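Call for participants: operators for a hand controller comparison

Eltenix, Czarnecka site
Apply by 31 March 2024

Eltenix is looking for people to operate a humanoid robot in a furnished room and help us compare two ways of controlling its hands. No engineering background is needed. We want a mix of people who have operated a robot before and people who have not, and we will balance the groups as applications come in.

What we are comparing

The robot has two arms, each with a multi-fingered hand. The arms are driven the same way throughout the study. What changes is how the operator controls the fingers.

Fikano is a glove. The robot's fingers follow the operator's fingers one by one, with some smoothing. You can make almost any hand shape you like, and you can also make shapes you did not intend.

Stondent is a handheld controller with a trigger, a thumb stick and a short list of preset grasps. You choose a grasp, the hand moves toward it, and the trigger decides how far it closes. There is less to go wrong and less you can do about it when it does.

Both have been used at Eltenix for a while, and there are people on our team who strongly prefer one or the other. The study is meant to replace that argument with records from operators who have no stake in it. We log the time taken for each task, the number of regrasps, the number of drops, and any moment when the operator asks for a pause. We also ask for your own rating after each block.

The space

Sessions are held at our Czarnecka site, in a room laid out like part of a small apartment. There is a bare mattress, a tall built-in wardrobe, a stacked washer-dryer and a wooden floor. The tasks are household chores done on and around the mattress. The robot stands at the work. You sit at a station away from it and see through its head camera, with a second view from a fixed camera that you can bring up on a side screen.

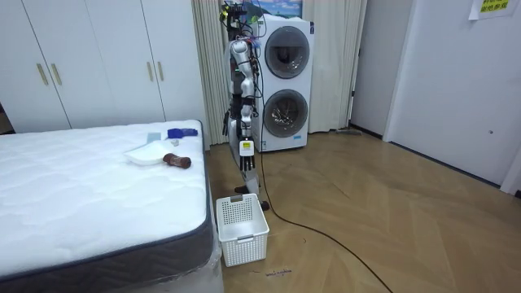
The robot between the mattress and the washer-dryer, with the laundry basket at the corner of the mattress.

An Eltenix staff member is in the session for its full length and holds the stop button. You do not handle the robot or its cables. If anything needs to be moved or put back, staff will do it while the robot is stopped.

What you will do

Each participant completes four sessions of 80 minutes. The first is training on both controllers and is not scored. The second and third are scored, one controller in each, and the order is assigned by draw. In the last session you use both controllers again in shorter blocks, then take part in an interview.

The tasks are short. You will sweep small pieces of debris toward a dustpan with a hand broom, pick up small items and drop them in a basket, move a cloth from one place to another, and turn a lightweight object around without letting it slide off the mattress. Staff reset the objects between attempts. A task ends when you say it is done or when the time limit runs out, whichever is first.

The mattress makes all of this harder than it would be on a table. Its quilted top has raised areas and shallow seams, and a thin edge that would sit flat on a hard surface will not sit flat there. The surface also gives when the fingers press on it, so a height that was right for the last attempt may be wrong for the next. We chose it on purpose. Most of our earlier comparisons were done on hard surfaces, and both controllers looked better than they deserved to.

Tasks with two hands

More than half of the scored attempts use both hands. Typically one hand steadies an object while the other approaches, or one holds a tool while the other does something unrelated nearby. We are interested in what happens to the hand you are not looking at. In the pilot, operators on the glove tended to loosen the holding hand when they concentrated on the other one. Operators on the handheld controller had the opposite habit and left the holding hand closed long after it should have let go.

You may use either hand to start a task unless the task sheet says otherwise. You may also change your approach partway through. We would much sooner have a natural attempt with a clumsy middle than one where the operator is trying to guess what we want to see.

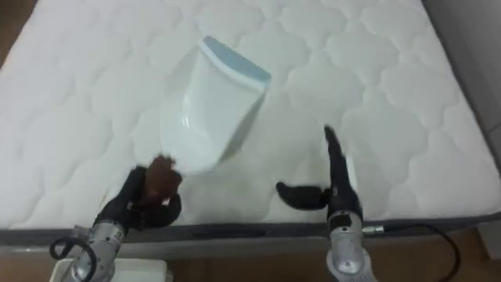

One pilot participant wrote on the feedback form that the glove felt obvious for the first ten minutes and tiring after that, and that the thumb was the real trouble: it never seemed to be quite where their own thumb was, so they began planning every grasp around it. The same form said the presets were dull to use but let them think about the object again.

We have had comments in both directions and we are keeping the thumb mapping as it was in the pilot. Changing it now would leave us with two sets of data that cannot be put side by side. If the thumb bothers you, say so during the session and it will go in the log with a time mark. Comments made in the moment have been more useful to us than the ones written afterward.

Tools

Holding a tool is a separate part of the study. A hand broom has to stay at a steady angle while the arm moves, and its handle can turn inside the fingers without much warning in the camera view. The dustpan has its own problem. It is light, and pushing against it can shift it across the quilting unless something is keeping it in place. You will be free to solve that however you like.

For the handheld controller there are two presets that suit a handle. We will show you both in training and will not tell you which one to use. For the glove there are no presets of any kind, though there is a hold function that freezes the fingers in their current shape until you release it. Some operators use it constantly and some forget it is there. Both are fine, and use of the hold function is logged automatically.

Small soft items are scored apart from tools. Expect to miss some of them. A failed pick does not count against you or affect your pay.

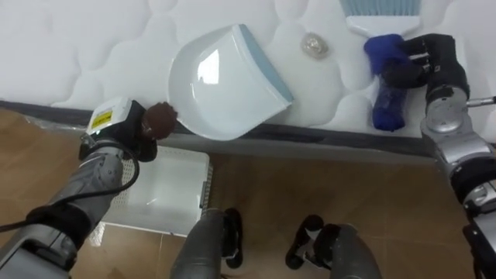
Who can take part

You should be 18 or older, able to sit at a station for 80 minutes with a break in the middle, and able to move both hands and all fingers comfortably. Glasses are fine with the display. Left-handed applicants are especially welcome, as the pilot had very few.

Please do not apply if you have had a wrist, hand or shoulder injury in the past three months, or if head-mounted displays usually make you feel sick. If you are unsure about the display, tell us in your application and we will arrange a short trial before you commit to anything. Current Eltenix employees and people who took part in the pilot are not eligible.

You do not need to be good at video games. We will ask how often you play, along with a few questions about manual hobbies such as sewing, model building or playing an instrument.

Pay and schedule

Participants who complete all four sessions are paid $333. If you withdraw early, you are paid for the sessions you attended, in equal parts. Payment is by bank transfer after your last session. Travel is not covered, but parking at the site is free.

Sessions are booked in morning and afternoon slots. Your four sessions should fall within three weeks, with no more than one on the same day. The two scored sessions need to be at the same time of day. You can move a booking once without giving a reason — please do it the day before at the latest so that we can offer the slot to someone else.

What we record

We record the robot's camera views, arm and finger positions, controller inputs and audio from the station. We do not film your face. Audio is used to match your comments to the log and is deleted after it has been transcribed. Your name is kept apart from the session data, and the results will be reported by participant number only.

The results will be shared with the teams working on Fikano and Stondent at the same time. Neither team has access to the data while sessions are running, and neither will be present in the room. Participants can ask for a copy of the summary.

You can stop at any point during a session. Saying "stop" is enough, and the staff member will halt the robot before asking you anything. You can also ask for your data to be removed up to the date of your last session.

How to apply

Use the form on the Eltenix participant page and choose "Czarnecka hand controller study" from the list. It asks for your age range, your dominant hand, any experience with remote operation, and the slots you could attend. Leave the experience box blank if you have none.

If the display trial is something you want, check the box at the bottom of the form. We will write back to every applicant, including those we cannot place this time. Applicants who are not placed can choose to stay on the list for the next round, which will use the same room and a different pair of hands.

Questions about the tasks, access to the building or the recording can be sent through the same page under "Ask before applying."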